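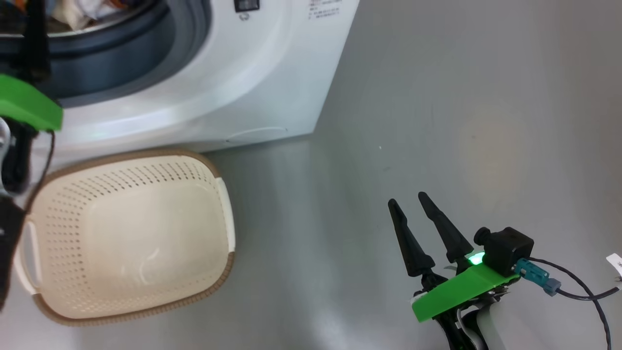
When the Left Gripper Stopped Letting Go

If you read the last newsletter you know how pleased we were with the laundry task. The arms open up the washer, reach past the rubber gasket, take hold of whatever comes first and bring it down to the basket on the floor. We had a run of sessions where it just worked, and people kept wandering over from the other side of the building to watch a robot do the one chore everybody has an opinion about. Then came 25 January 2024, and the best fault we've had in ages!

I say best because we learned more from it than from the whole good run before it. Nobody was hurt and the washer is fine. One pillowcase has a tear in it and has been promoted to the test pile.

The left gripper had gone into the drum for a pillowcase, closed on it, and started back out. Partway through the door opening the fabric snagged, and the arm did what it had been told to do with a heavy wet load, which was to pull a little harder. The operator saw the gasket start to stretch along with the cloth and gave the open command. The fingers stayed shut. She gave it again. Still shut, and the arm was still easing backward the whole time — slowly, but you don't need much speed to ruin a door seal. She hit the stop button and everything held where it was.

Holding where it was is the part I want to dwell on. Our stop cuts motion and locks the joints, so the arms don't drop. That is what we want nearly all the time. In this case it also meant the gripper stayed clamped to a pillowcase that was pulled tight against the door, with a fair amount of tension in it. Two people walked up to free it by hand. One of them had fingers inside the door opening before somebody called out to wait, and we ended up cutting the cloth from the side with a pair of long scissors. It went slack with a snap that made all of us jump.

So there were two problems. The gripper didn't open when it was asked to, and we had no agreed way to deal with a stopped arm that is still pulling on something.

The first one took the longest to find. We suspected the finger motor, naturally, and swapped it, and the replacement behaved perfectly for the rest of that afternoon. Then it did the same thing the next morning. Out came the logs. The run had 1,879 recorded gripper commands in it, and 93 of them had never been acknowledged by the wrist. Almost all of those were bunched up at moments when the arm was reaching high and turning inward, exactly the pose you need to get past the rim of the drum. That pointed at the cable.

With the power off, we moved the left wrist through the same reach by hand and watched a meter. At the far end of the turn the signal came and went. The cable had been tied down a bit too close to the bracket, so the loop that is supposed to take up the movement was bending hard at one spot every single time. The outside looked perfect, by the way. When we stripped it back there was a conductor inside that was broken through and only touching when the cable was straight. I was so happy to see that broken wire that I took it around the office.

The missing acknowledgments should have stopped the run long before the pillowcase did. Lotano, our control software, was treating a lost gripper command as something to retry quietly in the background, and it never told the part that plans the arm motion. One half of the system was waiting for fingers to open while the other half carried on pulling. That was our own design choice, made back when the arms were picking foam blocks off a table and a late release didn't matter to anyone.

What has changed since then:

The wrist cables on both arms have been replaced and rerouted with a longer loop. The tie point has moved back down the arm. Before each session someone takes each wrist through its full turn and looks at the loop while it moves.

Lotano now pauses both arms after 2 missed gripper commands in a row. The operator gets a tone and a message that says which side.

The extra pull for heavy items has a ceiling, and it is a good deal lower whenever the fingers are inside the drum. Some wet towels will now beat us. We can live with that while we work on a better way of shaking things loose.

There is a new release mode for a stopped arm. It lets the joints give slowly toward whatever they are pulling on, so the tension comes off before anyone gets near. Hands stay out of the door opening until the operator says "slack" out loud and a second person says it back. It sounds a little theatrical, and after a few tries it feels completely normal.

The scissors now hang on a hook by the stop button.

We tried all of it on purpose, which was great fun. We sewed a loop of elastic into an old sheet, hooked it inside the drum, and let the left gripper grab it with the signal wire unplugged. The pause came in right away, the tone went off, and the release mode let the sheet down so gently that the people in the back asked if it had started yet. Then we did the right side as well, to be fair to it.

Still on the list is the stop itself. Several of you have asked whether the fingers should open on a stop, and I keep going back and forth. With a pillowcase, yes please. With a full detergent bottle over somebody's foot, no thank you. Plarnau, the team that handles our risk reviews, is putting together a proposal that takes account of what is being held, and we'll go through it at the open bench session in March. Come along if you have a view, and bring something stretchy that you don't mind losing. If you run the same wrist setup, please check your cable loops before your next high reach, and send us what you find, broken or not.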